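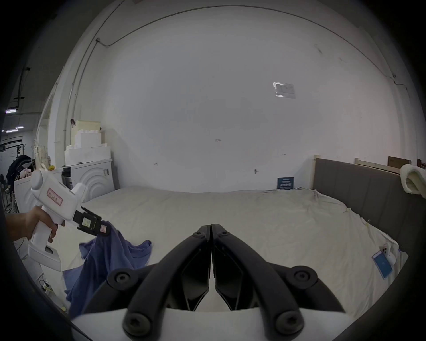 To: pinmont-robotics list
Subject: Re: Cloth task, trigger lag and the scoring sheet
Date: May 8, 2018

Replies inline. I cut the parts of the quoted message that were about the room booking, which is settled.

> We ran the shirt task again with both hand-held grippers and got
> through fewer good demonstrations than planned. The left unit closes
> late. You pull the trigger, there is a pause, and by then the cloth
> has moved. Is this the spring or the cable?

It is most likely the cable. On the Lutavine build the trigger cable runs through a sleeve inside the handle, and the sleeve creeps toward the trigger when the end clamp is not tight. The cable then has slack to take up before the fingers move. To check, open the handle, mark the sleeve with a pen where it enters the clamp, close the gripper 20 or so times without a load and look at the mark. If the mark has moved, tighten the clamp and reset the free play at the trigger to one millimeter or less.

If the mark has not moved, look at the return spring. A tired spring shows up on opening, so it would not explain a late close by itself, but we have had one unit with both faults.

Please do not fix this by pulling harder. The linkage arms are printed, and the hole at the lower bolt goes oval under side load. Once that happens the fingertips no longer meet and the unit is useless for thin cloth.

> Also, the two units do not close to the same point. Do we need to
> match them, or only write down the offset?

Match them. The offset can be corrected in software for a rigid part. With a T-shirt the tips have to touch, or a single layer slips out between them. Set each unit so that a strip of printer paper is held firmly at the tips with the trigger fully pulled. If the paper slides, loosen the four linkage bolts, square the fingers against each other, and tighten the bolts in a cross pattern. Use the short hex key. The long one makes it too easy to crush the caps.

> We had 346 recordings on the drive before cleaning. How many of them
> can count toward the class total?

I went through them with the Stuvero script. It rejects a recording for any of the following:

- either gripper is missing from the log for more than 6 frames in a row
- the clock offset between the two units is above the limit in the config file
- the recording has no start marker or no end marker
- the garment is never released

The script cannot judge the fold, so the person who made the recording still has to enter the score by hand. Almost 400 was the number given in the project plan for the midterm check, and the plan counts accepted recordings only. The raw count should not go in the report. The target of 1000 for the end of term stands, and it includes towels and pants as well as shirts.

> The sheet on the bed bunches up while we work and the shirt catches
> on it. Should we change to a table?

No. The Afridi rules call for a soft surface at bed height, and half of the class data has already been made that way. Pull the sheet flat before each set of ten and leave it alone inside a set. If it bunches during a demonstration, carry on and put S in the notes column. Those recordings are useful. A policy trained only on a flat sheet did badly in last term's test as soon as there was a wrinkle under the hem.

Start positions are another matter. Too many of the shirt recordings begin with the garment in the same place and the collar facing the same way. Use the shuffle list in the project folder. It gives a corner of the bed, a collar direction and whether the shirt starts inside out. Lifting the shirt from the side of the bed is allowed, and so is handing it from one gripper to the other in the air. Both hands must be on the triggers when the start marker is given.

> Last thing. Is the bimanual score per gripper or per garment?

Per garment. Two points for a fold with the edges within a finger width, one point for a fold that holds its shape but is off, zero for anything else. Regrasps cost nothing. They are logged anyway and will be compared between teams after grading.

The corrected scoring sheet is in the folder under the same file name, with the old one moved to the archive. If you have a local copy, replace it, as the column order has changed and the script will read regrasps as points.

Spare cable and two end clamps are in the top drawer of the parts cabinet. Write down what you take. There is no more sleeve until the next order, so reuse the old piece if it is not split.

--
Pinmont student robotics project, hardware bench
Please trim quoted text when replying to the list.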